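**Pre-tied bow ties: storing them, packing them, and whether to be ashamed**

**asthorpe_tenor** wrote:

I sing in a chorus that performs in black tie, and I have a drawer problem. The drawer has four pre-tied bow ties in it, all black, all with the adjustable strap and the little hook, and every concert night I open it and find one organism. The hooks grab the straps. The straps grab the cufflinks. In April I got to the venue with a tie that had a sock attached.

How do people store these? I've tried laying them flat. They don't stay flat. I've tried rolling the strap around the bow, and then the bow looks like it slept in a car.

Please don't tell me to learn to tie a real one. I know. I've been told by 11 separate basses.

---

**Uriel Acuña** wrote:

Learn to tie a real one.

---

**asthorpe_tenor** wrote:

Twelve.

---

**cummerbund_regret** wrote:

Ignore Uriel, he does this in every thread. Check his post history, it's that sentence and some opinions on shoe trees.

Fasten the hook before you put the tie away. An open strap is a tentacle. A closed strap is a loop, and a loop can hang on something. Mine hang on a coat hook inside the closet door, bow at the bottom, and gravity does whatever ironing was going to happen.

---

**palma_strings** wrote:

Viola here, so I own the same tie you do and get paid slightly more to wear it. I disagree about hanging. Satin bows left hanging for a whole off-season get a droopy lower wing. The upper one is fine, the lower one gives up. I keep mine in a shallow box with a bit of tissue in each fold and the strap laid around the outside.

Also, stop resetting the slider every time. Find your collar size once, leave it there, and put a tiny stitch through the doubled part so it can't creep. I did mine before a wedding season and haven't touched it since.

---

**cummerbund_regret** wrote:

Tissue in each fold. Do you read to it as well?

---

**palma_strings** wrote:

My lower wing is perky and I sleep fine.

---

**2214_hemlines** wrote:

I do costumes for a community theater, and we have far too many of these things, so I've got feelings.

Hanging is fine for a few weeks. A box is better for months. Rolling is a crime. The thing that ruins them isn't storage anyway, it's people grabbing a wing to pull the tie off. Hold it by the knot. The knot is the only part built to be held; the wings are there to look nice, like me at a budget meeting. 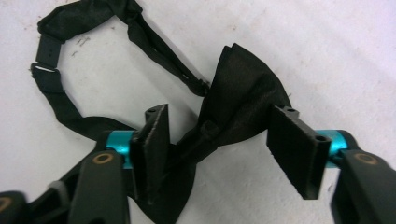 *3 min read*

Pinch the center band and let the strap go wherever it wants, then deal with the strap separately. With satin I never touch the shiny faces of the wings if I can help it. Fingerprints show under stage lights, and so does hand lotion, and so does whatever the baritones eat.

For the drawer, I'd go with one tie per envelope. Plain paper envelopes, the long kind. Hook closed, strap folded once behind the bow, flap tucked in and not sealed. We bought a box of 200 for the theater and I write the neck size on the front in pencil. You can stand them up like index cards and flip through. It makes you feel like a very formal librarian.

Lint: strip of masking tape, dabbed, never dragged. Dark satin finds every speck in the building. If you lay the tie on a pale counter first, you'll at least see which specks belong to the counter.

---

**asthorpe_tenor** wrote:

Envelopes. I have a box of envelopes. I've had the solution in the next drawer down for six years.

Does folding the strap behind the bow leave a ridge? My collar is not forgiving and neither is our section leader.

---

**2214_hemlines** wrote:

Only if you put something heavy on top. Stand them up and it's fine. If you do get a crease, hang the tie in the bathroom while you shower and keep the iron out of it. I've seen what an iron does to cheap satin. It goes a sort of wet-road color and you can't bring it back.

---

**jesari_formal** wrote:

Counterpoint to all of this: buy one tie. Why does anybody need four? Black tie is the one dress code where nobody can tell what you own.

---

**asthorpe_tenor** wrote:

Because I keep losing them in the drawer and buying another. Then I clean out the drawer and I have four.

---

**jesari_formal** wrote:

Withdrawn.

---

**palma_strings** wrote:

For travel, by the way, put it inside a rolled pair of dress socks, or in a hard glasses case if the bow is small enough. Not the jacket pocket. I once left one in a jacket pocket through a two-week tour and it came out shaped like a bat.

---

**Uriel Acuña** wrote:

A self-tie folds flat. It has no hook. It does not require an envelope, a shower, or tissue paper. I'm just saying this calmly.

---

**cummerbund_regret** wrote:

Uriel, last year you posted a photo asking if your bow looked even and eight people said no.

---

**Uriel Acuña** wrote:

It's supposed to look a little uneven. That's how they know.

---

**asthorpe_tenor** wrote:

Update: all four are in envelopes, standing up, hooks closed. I also found a fifth, behind the drawer. Size pencilled on the front, and it's going to whichever bass asks first.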